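Did the Reporting App Change Anything? Welfare Records at Nepia Community Sports Club

Student project report, Sport Management, second year

3. What we looked at

Nepia moved its welfare reporting from paper forms to an app called Skaso in April. The club told members that the change would make reporting "faster and safer." We wanted to see whether the records backed that up. I doubt they do, at least so far.

The club has 1,267 registered members, and 1,249 of them were sent a login. We could not find out why the other 18 were missed. Cendeck, the company that sells Skaso, counts every login sent as an "active user," and I don't think that is a fair use of the word. Most of the people we spoke to had never opened the app.

Members filed 34 reports in the period we studied. The club calls this a success. Several of them were about parking, lost kit or the state of the changing rooms, and those would once have gone to the front desk.

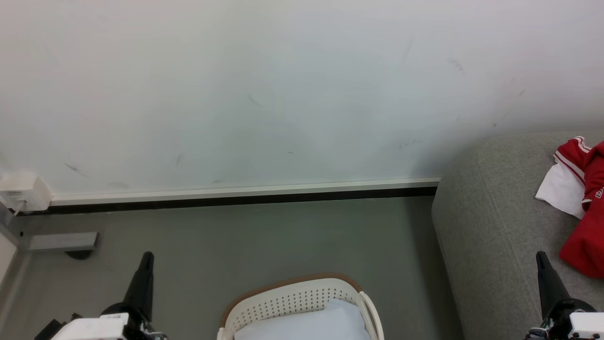 Figure 2. Gray sofa against a scuffed white wall.

4. Problems with the evidence

The paper forms were never logged in one place, so there is no "before" figure to compare with. The club quoted a survey by Clusomus that had 1,684 responses, but it covered other clubs and asked whether people liked the idea of an app. Liking the idea is a long way from using it to report a coach.

We also asked what happens after a report is sent. The welfare officer gets an email, the same as before. Replies are not timed, so "faster" cannot be tested.

5. What we would ask for next

The club should record the date of each first reply and sort welfare concerns from general complaints. Until it does, I would not repeat the claim in the newsletter.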